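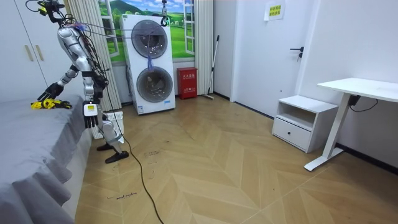 Luangrath grasp-and-place method, reviewed after two weeks of use

Posted 11th August by Daranee Noiphan

Short version: good method, fussy install, the docs need work. Four out of five if your job is soft stuff on flat surfaces. Two if you want it for cups and boxes, there are better options.

What it is. Luangrath is a training recipe plus code for getting a humanoid to pick up cloth things in a house. Gloves, socks, dish towels. You record demos by teleop, it learns where the fingers should close and how far to push into the surface before closing. That second part is the new bit. Most of what we ran before treats the bed or table as something to stay away from. Luangrath lets the fingertips touch down, feel the give, then pinch. On a mattress this matters a lot. Mattresses move.

We ran it in our mock bedroom at Putberg. Full size humanoid, hung from the overhead line, two multi-fingered hands. Main test was the yellow gloves on the gray sheet. Pick one up, lift, hold, put it down again. Gloves are nasty. They fold over themselves, thumb goes under, and a pair dropped together looks like one lump to the cameras.

Numbers, since people always skip to them. 112 trials on the gloves, crumpled fresh each time by whoever was standing nearest. Clean single-glove pick on 83. Picked both at once on 16, which the authors' own script counts as a success and I don't. Missed or dropped on 13. Our old baseline on the same bed, same gloves, never got past half. So a real jump, even with my meaner scoring.

Demos. The write-up says use lots. We recorded 2793 short clips, left hand and right hand mixed, and that was plenty. Yupin Khamphan did most of the teleop and would like it known that her shoulders hurt. We tried training on a third of the set too and the single-glove picks fell off badly, but lifts were still smooth. So if you are short on time I'd spend it on varied crumples, not on more of the same nice flat glove.

Good stuff
Touchdown behavior. Really does work. Hand comes in with the fingers spread, settles, then closes. Very little raking of the sheet.
Recovers from a bad first pinch without going all the way home. Saves a lot of waiting.
Training ran overnight on one machine. No cluster.
Logs are readable. Plain text, one line per step. Thank you whoever did that.

Bad stuff
Install took me 8 hours and I've done a lot of these. Wants an old version of one library and a new version of another and they fight. There is a fix in the issues page, not in the readme, go figure.
Hand calibration has to be redone each time you power cycle. Every time.
It assumes the feet stay where you put them. Fine for us, we weren't walking. If you want it to step over to the wardrobe and then pick, you are writing that part yourself.
Right hand is noticably worse than left. We swapped the demos around to check and it stayed worse. Could be our hardware. I asked in the forum back in February when I was on the early build, still no answer.
Bright color helps it. Yellow on gray is easy. We tried a gray sock and it hovered over the sheet for ages like it had lost its keys.

Compared with Plamex, which is what the lab next door uses: Plamex is faster to set up and better on rigid things. On cloth it grabs too high and comes up empty. If I could only keep one I'd keep Luangrath for bedding and laundry work. We do want to get to loading the washer at some point, and a clean pick off the bed is step one of that. Haven't tried the door yet so I can't tell you anything about that half.

The paper also claims it carries over to a new room with no new demos. Can't confirm. We're moving the setup over to the Dadia apartment next and I'll add to this when there are trials worth reporting. Update the calibration script before then please, if any of the authors read this.

Rating: 4/5 for cloth. Config files on request, they're a mess but they run.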